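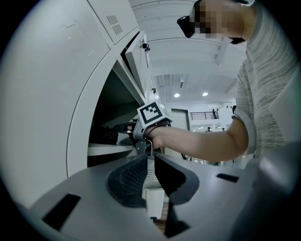

The white cabinet, round two

Posted 15 February 2024

I have been meaning to write about the white cabinet since August, when we first got it into the house, and every time I sat down to do it I would look over at the thing and decide it wasn't ready for company yet. Well, it still isn't, quite, but I'm in a good mood and there's coffee, so let's go.

Some of you will remember that I bought it secondhand from a woman in Trarton who was downsizing. It's big. I knew it was big, I had measured it, I had even put tape on the floor (twice!), and I was still a little shocked when it was standing in front of me. My friend Akinyi Ondieki came over that first evening, took one look and asked where the rest of the kitchen was going to live.

The trouble with a large cabinet is that it forgives you for far too long. For months I just opened a door, found a gap and put something in it. Tea towels next to the cake tins, candles in with the rice, a whole compartment that was mostly gift bags and one lonely fondue set. I could close the doors and feel like a tidy person, and then I'd spend 20 minutes hunting for the good scissors.

So last weekend I emptied it. All of it, onto the table and the chairs and finally the floor, and Oana Chiriac next door very kindly lent me her folding table when I ran out of surfaces. I wiped out every compartment with warm water and a drop of dish soap and left the doors open while we had lunch.

Putting things back was the slow part, and I'll admit I enjoyed it. Baking things are together now, at a height where I don't need the step stool. The heavy bowls are down low. Candles, matches and batteries share one compartment, and so far I've managed to keep the string out of it. I gave 10 jars away, mostly the kind with no lids, and I don't miss a single one of them.

I left one compartment empty on purpose, or that was the plan. By Monday it had the mail in it, a glove, and a bag of walnuts I'd bought for a cake I haven't made. I'm letting the walnuts stay until the weekend.

Still to do: the door on the left sticks a bit when the heating is on, and I want to find some plain liners that don't curl up at the corners. If you've used any you like, please tell me in the comments, and if you have a good walnut cake recipe, leave that too!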